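Notebook, bench 2, Friday, late afternoon

Microwave for the break corner. Milagros wants it checked before it goes over to Gradholm, so doing it now, Rodrigo has the good multimeter until 5.

Casing OK, cream, no cracks I could find. Door hangs left, opens wide, hinge a bit stiff to my hand. Turntable is clear glass, took it out, washed it, put it back. 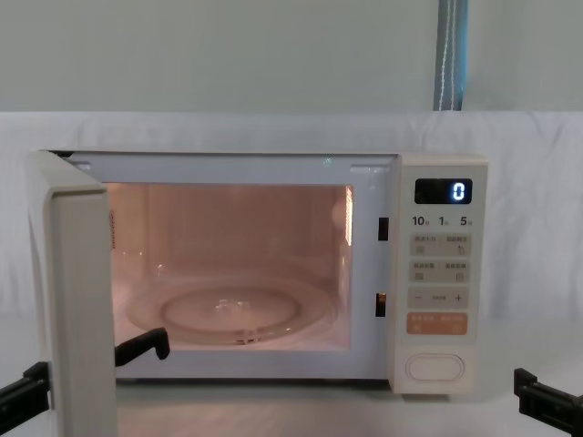 Wiped the door seal with a damp cloth, no solvent (Aurelio ruined the last one that way). Plug and cord fine. Cord is short, needs the outlet by the window or a propper extension, ask Aitana.

Next the buttons. Time labels are 10, 1, 5 in a row under the display. Minus and plus lower down.

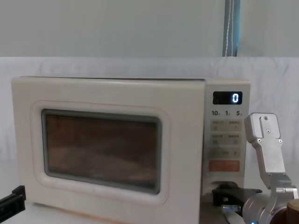
Door shut, display at 0. Light scuffs low on the door, leave them.

Button text is Chinese and tiny. Wellington to translate, I'll print labels and tape them on the side, not over the keys. Icons help a little, the water drop could be anything. 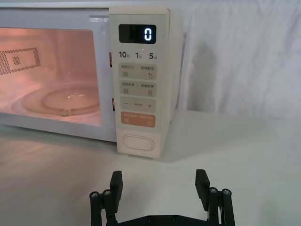 Cavity light on with door closed. Vent panel on left inside wall.

TO DO: water test, one mug, 2 min, note temp before + after. Leakage meter is still at Claltbridge, email teh desk Monday. Shelf at Gradholm is 39 cm deep, measure the oven first!!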